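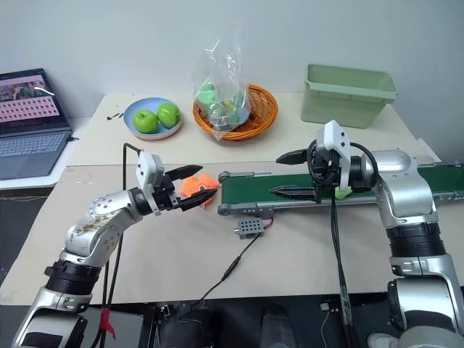 Is the extended warranty on a chest freezer ever worth it?

Posted 14 January 2023 in Kitchen & Laundry

tolliver_k
We're buying a chest freezer for the garage. The one we settled on is the Tokstead, $600 at the store in Flirnton, and the salesman spent more time on the five-year protection plan than he did on the freezer. The plan is $104. He said compressors "aren't what they used to be," which seemed like an odd thing to say while selling me one. My wife wants the plan. I think it's a racket. Has anyone here collected on one of these?

marshgrass
I've bought two of these plans in my life and got nothing out of either. The first company wanted the original receipt, the carton label and proof the unit was "on level flooring." The second went out of business. Put the money in a coffee can.

dunmore_ed
Disagree with the above. My plan paid for a control board on an upright freezer in year four. Tech came out in October, fixed it in one visit, I signed a paper and that was it. The board alone would have been more than I paid for the plan.

marshgrass
One control board. How many other plans were you paying for at the time?

dunmore_ed
Two, since you ask. Washer and dishwasher. Neither one broke.

marshgrass
So add those up and tell me again how you came out ahead.

dunmore_ed
I came out ahead on the freezer, and the freezer is what he's asking about.

pilotlight
Read the actual contract before you pay, not the brochure. Look for three things: does the five years start on the day of purchase or after the manufacturer's warranty ends, does it cover sealed system parts, and does it pay for spoiled food. Mine said "food loss coverage" in big letters and then capped it so low it wouldn't have replaced the turkey.

Also check the word garage. A lot of these freezers aren't rated for an unheated one, and that's the first place they'll look for a reason to say no.

tolliver_k
Just went and looked. It starts on day of purchase, so the first year overlaps with the maker's warranty. The salesman did not mention that. Nothing about garages in the plan, but the owner's manual says "indoor use" and doesn't say if a garage is indoors.

pilotlight
Then you're paying for five years and getting four, maybe. Get the garage answer in writing. An email is fine. What he told you on the sales floor is worth zero.

quillback
I'd skip the Tokstead altogether. My brother-in-law swears by the Pasto, $900, and says you don't need a plan with that one.

marshgrass
Has he had it long?

quillback
Since last summer.

marshgrass
Well then.

dunmore_ed
Everybody's freezer is great the first summer. I'd want to hear from someone who's had a Pasto for 10 years.

tolliver_k
Update. I called the store and asked if garage use was covered. Got put on hold, then a different person said "should be." I asked for that in an email and they said they'd have someone get back to me. Still waiting. We're going to buy the freezer, skip the plan, and I told my wife the difference goes in the coffee can. She wants to see the can.

Thread closed to new replies

Share 10
Search this forum: brand, model or part

Reader comments

hallie_b: Check if your credit card already extends the warranty. Some do, but read the limits.

old_Lapiņa_owner: My Lapiņa has never had a plan or a repair. It's also loud enough to hear from the driveway, so take that for what it's worth.

rustbelt44: "Should be" means no.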